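Ticket 2565 – Clultine meal planner, shopping list doubling up
Opened 28 May 2018

Hi again! My shopping list still adds everything twice whenever I save a recipe. I've logged out, cleared the cache and reinstalled (two times now – no change).
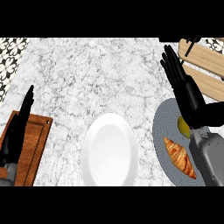 It only happens on my phone, mind you. On the laptop the list behaves itself, same account and all. I did switch my store from Findel to Rikville last week, so maybe the old one's still hanging around in there? Happy to send logs if you tell me where they live.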